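In Praise of the One-Amp Charger

I want to put in a good word for the slowest charger you own. You know the one. It came free with something, or it was in a bowl by the register at the gas station, and it has a single USB port with a tiny "1A" printed next to it. It lives in the junk drawer or rolls around under the passenger seat, and every time you come across it you think about throwing it out. Please don't! I love these little things, and I think most people have been taught to look down on them for no good reason.

My own conversion happened in January, when the fancy two-port charger in my car quit and I dug out a stubby old plug from the bottom of the glove box. I was ready to be annoyed. I drove to work, I drove home, I drove to Duvside and back on the weekend to see my cousin, and my phone was fine the whole time. It was a little fuller at the end of every trip than it had been at the start, and that is really all I have ever asked of a charger.

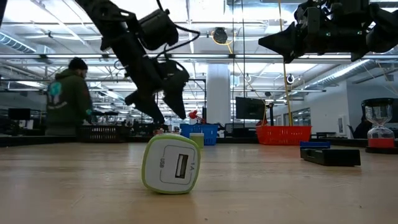

People hear "one amp" and figure it must be useless, so let me do the bit of arithmetic that won me over. My phone has a 2925 mAh battery. One amp going in for an hour is, on paper, 1000 mAh, and you lose a bit along the way as heat. My drive is 44 minutes each direction (more if the bridge is backed up, and it usually is). So I get a decent chunk of a charge going in and another one coming home, with a desk and an outlet in between. What would I do with triple the speed? Sit in the parking lot admiring the number?

And then there's bedtime, where the case for slow gets even better. I sleep seven hours on a good night. A phone that fills up by midnight just sits there being full until the alarm goes off. A slow plug takes its time, and I'm asleep for all of it, so it can take as long as it likes.

My friend Sandamali Khan thinks I'm nuts. She travels for work and has ten minutes at an airport gate to get enough battery to call a ride, and for her a fast charger is worth every penny. Fair enough, and I've borrowed hers more than once. She also pointed out that a tablet on one amp barely gains ground if a kid is watching cartoons on it, and she's right about that too. I'm not asking anybody to run a household on one amp. I just think most of us have a lot more slow hours than fast minutes, and we shop as if it were the other way around.
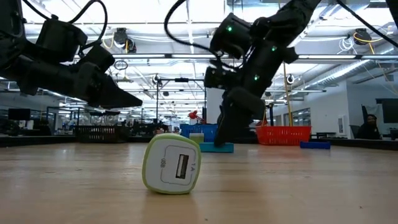
Size is the part I get most excited about. A single-port charger can be tiny, small enough to close your hand around and forget in a coat pocket. I like a bit of bright color on one too, so I can spot it at the bottom of a bag. And I adore a label you can read. One port, the letters USB, one number, done! Compare that with the six-port brick I bought two years ago, where every port has its own little symbol and I still have to look up which one is the quick one.

I do have a few rules. If a charger smells funny, gets too hot to hold, or rattles, it goes to the electronics recycling bin, however fond of it I am. Same if the port has gotten so loose that the cable falls out when you hit a pothole. I also don't mess with ones that have a cracked shell. Cheap and slow is fine with me, cheap and broken isn't.

The rest get jobs. I have one for the bike light, one for the earbuds, one that stays in the guest room next to the lamp so visitors don't have to crawl around behind the dresser. Fuseini Mahama, who lives downstairs from me, runs his kitchen radio off one and has for years. None of those things would know what to do with more power if you gave it to them.

So before you order another big one, go open the drawer. Plug the little guy in tonight with whatever you were going to leave charging until morning anyway, and see if you miss anything. I'd love to hear how it goes, especially if you've got one older than mine.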